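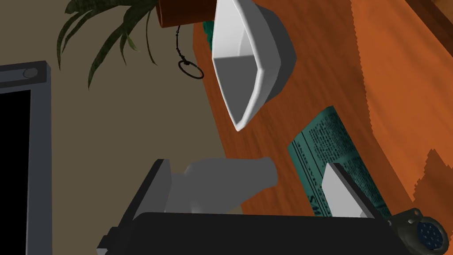

Hendwood Word List, data card

Version 7
Maintained by Csaba Szabó and Enikő Sipos
Last change: 2nd December

What is in it

The Hendwood list is a collection of 2637 household words, in Hungarian and English, for people who learn one language from the other. It started as a paper notebook which Enikő kept when she moved to Hendwood. Later I typed it into a spreadsheet, and we have been correcting it ever since. Each row is one word with one meaning. When a word has two meanings it has two rows, and the column "sense" tells them apart.

Files

words.csv — the main list
phrases.csv — short sentences, 40 for each room of a home
changes.txt — what we changed in every version

All files are saved as UTF-8. If you see strange signs in the place of ő and ű, your program has opened the file with a wrong encoding. Please do not save it again in this state, as the letters will be lost.

Columns

id: a number, never used again after a row is deleted
hu: the Hungarian word, in its dictionary form
en: the English word, with Australian spelling (colour, grey, mould)
sense: a short note in English, can be empty
level: from 1 to 7, where 1 is the easiest
checked: initials of the person who read the row last

How we choose the level

The level is our own opinion and it has no relation with any official exam. We both give a number without seeing the other one, and if the difference is bigger than 2 we talk about it.
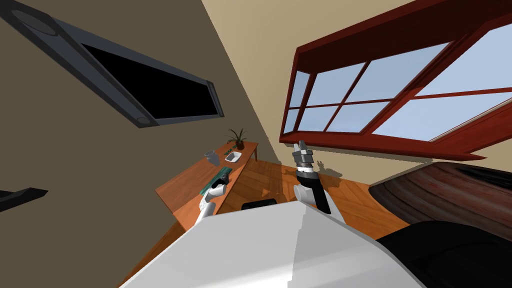

Colour words are the part where we receive the most letters. Hungarian has two common words for red, piros and vörös, and the choice depends on the thing more than on the shade. For green there is only zöld, so the beginner rows use it often. A learner who wants to practise can make a sentence from any green thing lying on a table: "Valami zöld van az asztalon" — there is something green on the table. The same pattern works with fehér and fekete, white and black. Please note that the ending -on changes with the vowels of the noun, and phrases.csv gives the full form every time.

Known problems

Kitchen words are too many and garden words are too few. Some English words are different in Canada, and we have marked only a part of them. The old Medve export had doubled rows; they were removed in version 7, but copies made by Zurken users can still contain them.

Use

You may copy and change the list for teaching. Please keep both our names in the file. Corrections are welcome, one row per message if possible, with the id.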